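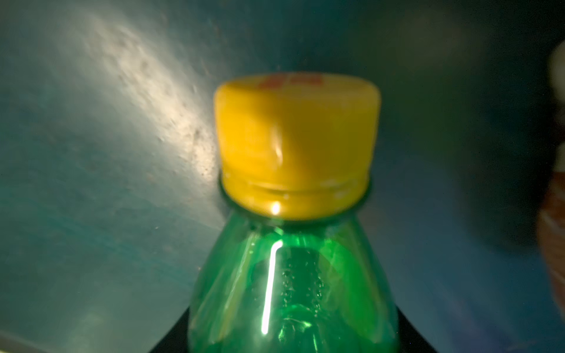
1. CAPS (start here, 2 mins, don't waffle)

Say hello, thank Zaid Khalaf for the slot. Residents' recycling evening, October 2022. Ask who takes caps off. Hands up. Wait for it.

Yellow cap, green bottle. Two plastics, usually. Cap is the hard stuff, bottle the thin stuff. Old advice was take it off, bin it. Ours now: leave it ON, screwed tight. Loose caps drop through the sorting screens at Skosham and are gone. Ring under the cap stays as well, dont saw at it with a knife (Mirko Lombardi has the scar, ask him).

Colour - green is fine. Clear fetches more but green still goes in.

2. WHAT'S IN THE BAG

Lined bin, everything in together. This is most kitchens on our round, mine too. Coffee can, bottle, small packet, all in black plastic. Crew can't see through black, so the whole bag goes as rubbish, can and all.

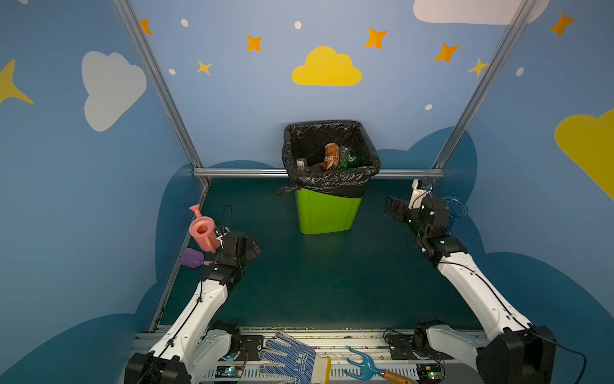
So the can. Rinse, lid off, metal box. If you're not sure it's metal try a magnet, or the scrunch test for foil. Crumpled bottles OK, crumple away, saves room. Food packets mostly NO, sorry. Check the label first.

Figures, read slowly: 3,813 households on the Baltivik round. 430 black bags opened at the November check last year. Don't give a percentage, I got it wrong at Nassar and somebody wrote in.

Toys. Someone always asks. Watering cans, little spades, beach stuff: hard plastic, not kerbside. Zukham shop takes them if they're whole.

3. BOTTLES

Slow down here, people like this bit. Point at labels. Brown one, the fruit one, the red cap. Sleeves and paper labels both stay on, no soaking. All of them go in the same box whatever the colour.
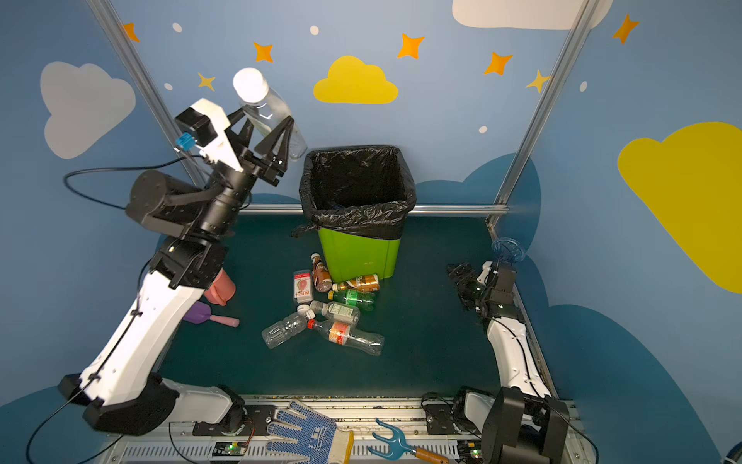
Empty them first though. Half a bottle of water is the commonest thing the crew moan about, it's heavy and it leaks on the paper. Tip out, quick swill if it was milk or juice, squash, cap back on. Juice ones go sticky and then wasps.

No bag at all for bottles. Straight in teh box. Black liner is for the rubbish bin only.

Questions. If batteries come up, leaflet by the door. Hand over to Mirko for the compost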